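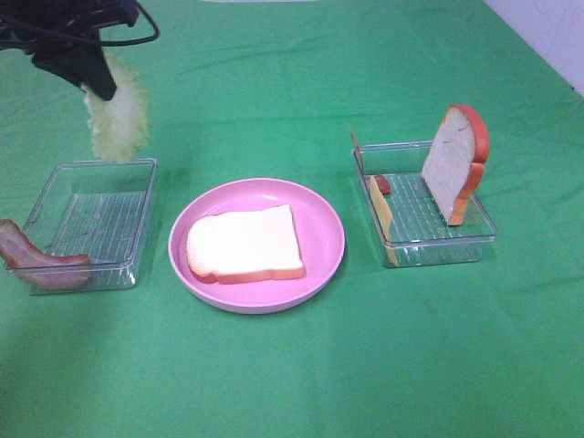 Notice to the Company on the Recasting of the Lead

The management of Grisero Pictures wishes to inform all cast and crew that the title part in the film Doleo will be recast with immediate effect. The actress previously engaged has withdrawn by mutual consent. The costume, including the cape, has been returned to the wardrobe department in good order.

Members of the company will be aware that 761 candidates were seen at the Fadau rehearsal rooms in May. The casting office reduced this number to 30, and the 30 were asked to perform the rooftop speech without music. The management sat through every reading. It was noted that most candidates shouted.

Two were recalled. The first was a stage performer of wide experience, who asked whether the heroine might be permitted to win fewer fights. The second had been employed until then as a stunt double on the same production, and had already fallen from the roof in question on the leading lady's behalf. She asked only whether she would now be expected to speak on the way down.

The management conferred until 2 in the morning. The Chettiar Agency, which represents the first candidate, telephoned during this period and was thanked for its interest. A vote was taken, then a second vote, the first having been spoiled by a member who had written down the name of the horse.

The part has been offered to the stunt double, and she has accepted. Her terms are modest. She requires her own kettle, a chair that does not fold, and the restoration of the scene in the laundry, which was removed from the script on grounds of length. The management has agreed to the kettle and the chair. The laundry remains under discussion.

A new double must now be found – the falls on reel four cannot be postponed. The former leading lady has written to ask if the position is open to her. Her letter was read aloud to the management, who were silent for some time. She has been invited to attend at the rooftop at seven, in flat shoes.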